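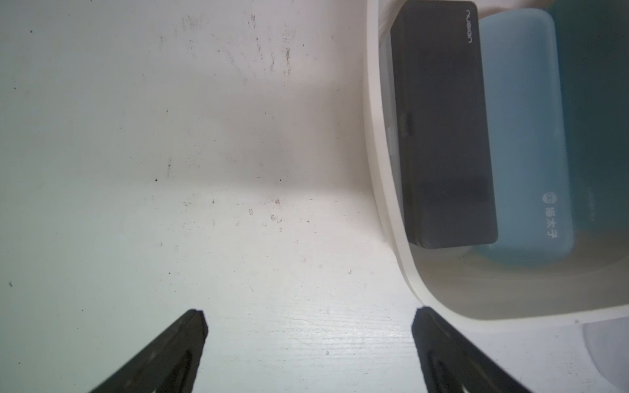
Can I submit the same abstract to two medical student conferences?

I'm a third-year medical student and I did a small chart review last summer on follow-up visits after gallbladder surgery. It's my first project. I wrote a 400-word abstract and sent it to the student research day at my own school, and it was accepted as a poster. Now my supervisor says I should send it to a regional surgery meeting too. The deadline is in August. I don't want to get in trouble for submitting the same work twice. Is this allowed, and do I have to change anything first?
Posted by kollcombe_ms3

Cinzia Zanetti
It depends on the rules of the second meeting, so read the submission page before you do anything else. Many regional and national meetings will take work that was shown at a local or school event, as long as you say so on the form. There is usually a box that asks about previous presentation. Tick it and give the name of the event. What most of them don't want is work that has already been published as a full paper, or work that was shown at another large meeting in the same field.

A few things to check:

Look at whether your school's research day prints its abstracts in a journal supplement. If it only hands out a program or puts a PDF on the school site, most organizers don't treat that as publication. If the abstracts go into a supplement with page numbers, write to the second meeting and ask. Keep the reply.

Ask every co-author before you submit. Some meetings email all the listed authors to confirm, and it looks bad if one of them hears about it that way. When I was a resident at Pellari we had an abstract pulled because the statistician had never agreed to the second submission. She would have said yes if we'd asked.

Check the word limit. Yours is 400 words and a lot of meetings want less. Cut the background first. Reviewers in surgery already know why follow-up visits matter. Leave the numbers in the results section alone, and don't round them differently from the first version.

You don't have to change the title. People sometimes do this so the two entries don't look alike, and I'd advise against it. If somebody later compares them, a new title on the same data looks like you were hiding something. On your CV, list them as 2 presentations of one project, with the same title under each.

Also look at your ethics approval or exemption letter. Some of them name where the results may be presented. Most don't, but it takes a minute to read.

t_yen
I did this last year and it was fine. Poster at school, then the same poster at a bigger meeting. I just changed the logo and the size. Double check the size, because the second one wanted landscape and I had to redo the whole layout the night before. Printing it again cost me 40 dollars.

Wesitz
Agree with the first reply for the most part. I review for a small meeting and get 12 abstracts a year to score, almost always a mix of students and residents. Previous presentation at a school event has never counted against anyone in my pile. I don't even see the school name when I score, only whether the box was ticked.

One thing to add is about the paper. If you plan to write this up for a journal, mention both presentations in the cover letter or on the title page, wherever the journal asks for it. Don't wait too long with the writing either. Chart review data gets old, and it's harder to get your supervisor's time once you are on rotations.

Also some meetings require the presenting author to register and pay even if it's a poster. Ask your department about travel money before you submit. Ours wanted the form in before the abstract was accepted.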